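Workshop Tips: Comparing Robot Hands on a Home Bench
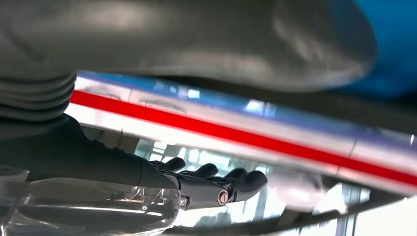
Issue 308, page 4

A four-finger comparison is only useful if both hands get the same job. The notes below cover the Sirnach hand and the Zatden two-jaw gripper, run on one arm with one Troncoso controller.

Glass and clear plastic. Test these early. A wrist camera picks up window reflections and bright bands from a glossy surface, and edges get hard to find. Hang a plain cloth over the window, repeat the run, and write down both results.

Focus. Anything very close to the lens will blur. Set the focus at fingertip distance and leave it there for every run.

Screws. Check the exposed screws on the side of the hand before each session. Use a driver that fills the recess. A worn head is slow to drill out.

Grip force. Start at the lowest setting the controller allows and go up one step at a time. The Zatden held a jam jar at a lower setting than the Sirnach, but it marked the lid. The Sirnach did better on cups and poorly on flat lids – it needs something to curl around.

Cycle count. Open and close each hand 2,000 times with no load, then repeat the jar test. Our Sirnach drifted after 996 cycles and had to be zeroed again.

Cables. Tape them along the forearm with slack at the wrist. Turn the wrist through its full range by hand, power off, before the first run.

Cleaning. Wipe fingertips with a damp cloth and let them dry. Skip oily sprays.

Next issue: the Gonder camera mount.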